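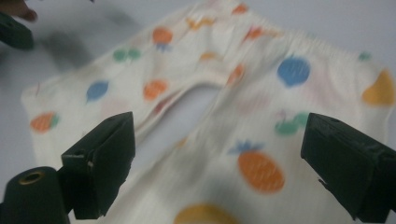

Fruit-print pants on the folding table, from the hand-held gripper. Chip on the edge of the left finger.

February, notebook entry, folding bench

Started at 4 in the afternoon because the morning went to finding the spare fingertips, and I'm writing this up while I still remember the order of things. Siriporn Nilsuwan, if you're reading this before you come in, please don't run the left-hand tool until you've got to the bottom of the page!

We were doing the baby clothes set, the small knits that Plodenholm sent over, and the fruit pants were up next. I had been looking forward to those, to be truthful, after a long stretch of plain washcloths. The job is the usual one: spread the garment, take the waistband at two corners, bring one leg over the other, fold up from the hems, release. I did the first few by hand with the two grippers and they went nicely, though the elastic always wants to pull back into its ruffle and you have to wait for it.

On demo 11 the left tool would not let go. I opened the trigger, the fingers opened, and the waistband came up with them, and when I moved my hand away the whole fold came undone across the table. I thought I had been careless with the trigger, so I did it again, slower, and got the same thing. On the third try I heard a small tick and stopped there.

It's the notch, I'm nearly sure. There is a little bite out of the finger near the upper corner, and the printed edge around it has gone ragged, and a loop of knit can sit in it as if it were on a hook. Washcloths never showed it, I suppose because terry is so thick. A fine rib is another matter altogether. The right finger has a dent low down too, but I ran a scrap of the same sort of knit over it several times and it didn't catch.

There is a short red thread or mark near one hem of the pants. I don't know if it's ours. It could be stray lint or it could be something that was there when the bag was opened, and I didn't check the garment properly before starting (my fault, and I'd like us to get into the habit). I have left it alone until you've had a look with better eyes than mine.

The part I like least is the data. The Ornau log counts a release when the fingers open, so every one of those failed releases is down as a good one. We have 1,280 demos in the Skidska set and I can't say when the chip appeared. I went back through the last 16 from the left tool and found two where the cloth lifts a little after release, both on thin knits, both marked as fine. I've flagged them and stopped there, since my eyes were going.

Done today:
Left tool tagged and put in the Donnelly drawer, trigger taped shut.
Demo 11 and the two retries marked as bad, with a note.
New pair of fingers printing overnight, same file, same green.

Still to do:
Sand the new edges before fitting, and run the knit scrap over them.
Go further back through the thin knits. I'd be glad of company for this one.
Ask whether the log can wait for the cloth to stay put before it counts a release.

Pants are folded (by hand, the old-fashioned way) in the tray by the window.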